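Tomine Loop Set: handheld gripper demonstrations for thin closed bands

README, second release

Summary

Tomine Loop Set is a collection of short manipulation recordings made with a handheld two-finger gripper. A person holds the tool and moves it; no robot arm is used during recording. The set was made for one research question: can a policy learned only from wrist-view video grasp a thin band by its wall, when the fingers are much thicker than the wall?

The release contains 732 episodes. Of these, 507 are in the training split and the rest are kept for validation and testing. The split was made by session, so episodes from one session never appear on both sides.

Contents

episodes/ one folder for each episode, with video, finger opening and tool pose
splits/ text files with the episode names
notes/ session notes, written by the operator on the same day
tools/ the Kirka reader and a small viewer

The Kirka reader loads one episode and aligns the three streams by time. It needs Python and no graphics card. If you prefer your own loader, please read notes/timing first, because the pose stream starts a little earlier than the video.

Recording

All episodes were recorded on a white work surface under soft room light. The operator starts with the fingers open, approaches the band, closes on it, lifts, and puts it down again. We asked operators to move at a natural speed and not to correct a bad grasp inside the same episode. Bad grasps are kept and labeled.
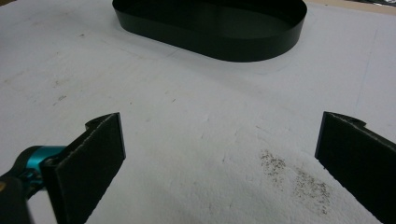
Wrist view with fingers open. The black oval band stands on its edge beyond the fingertips.

The surface was used for many sessions and has scuffs, thin lines and rubbed areas. We did not replace it during the collection. A model may use these marks as a hint for position, and we saw this in our own first tests. For this reason the Culham test split uses a second board that does not appear in training. Please report results on both boards.

Labels

Each episode has one outcome label: held, slipped, tipped or missed. "Tipped" means that the band fell on its side before the fingers closed. Two people labeled every episode, and where they did not agree the episode has the extra flag "unsure". We suggest to leave these out of training but keep them for error analysis.

Baseline

The baseline is a small image policy, called Tedesco in the code. It takes 2 past images and the finger opening, and predicts the next tool motion. We trained it for 80 epochs with the settings in tools/config. Most of its failures are of the type "tipped": one finger touches the wall early and pushes the band over. Changing the image size did not help much. Random shifts of the image in training helped more.

Known problems

In close views the upper part of the band can be outside the image. Do not use the video to measure band height.

Glossy black walls give weak depth estimates. We do not include depth for this reason.

Finger opening is noisy near the closed position. The reader has an optional filter, off by default.

License and contact

Data and code are for research use; see the LICENSE file. For errors in labels, please open an issue with the episode name and the label you think is correct.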